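Where the Tanik Goes Under

The river quits at Mulunmont. One minute it's knee deep and talking over the rocks, next minute there's a gravel bar, some willows, a dry bed. No dam. No ditch. The Tanik just sinks.

It comes back 2 miles down, below the Zamudio farm, cold and clear out of a limestone bank. People here call that spot the Boil. In between - nothing to look at, which is why I wanted to walk it.

Started at 6 in the morning, boots already wet. Dry riverbeds are loud. Every step a clatter. Sycamores on both sides still lean in like there's water, and I guess there is, just lower. Kingfisher went over once, didnt stop.

Old story says a farmer dumped 35 bushels of oat chaff in the sink and his neighbor skimmed it off the Boil by supper. Maybe. A dye test years back took 13 hours, so supper would of been late.
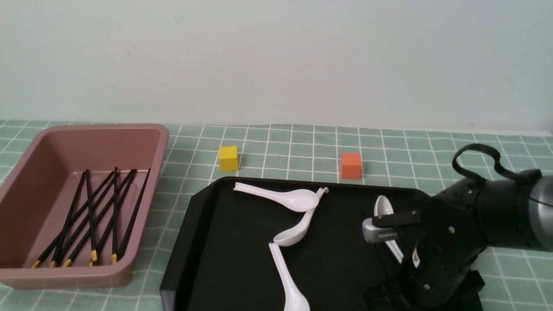
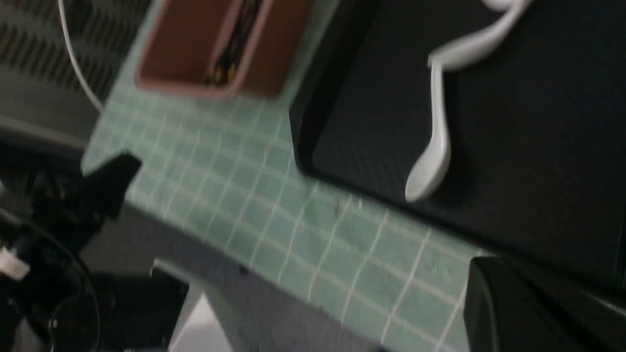
So where does it go in those hours? Caves, probably. The Caketik quadrangle map shows sinkholes all along the east ridge, little hatched circles like something took bites out of the hill. I poked around two of them. Ferns, cold air on my shins, one rusted bucket. No way in for anybody my size.

Rain changes the deal. In April the holes can't swallow it all and the dry bed fills up, bank to bank, brown and fast. By July it's gravel again. The darters and crayfish seem to know the schedule better than I do.

Reached the Boil before lunch. Watercress all around the edge, sand jumping at the bottom. Stuck my arm in to the elbow and lasted maybe ten seconds. Same river I left upstream, plus whatever it picked up in the dark.

Going back in October, when the leaves are off the ridge. Bringing a better lamp.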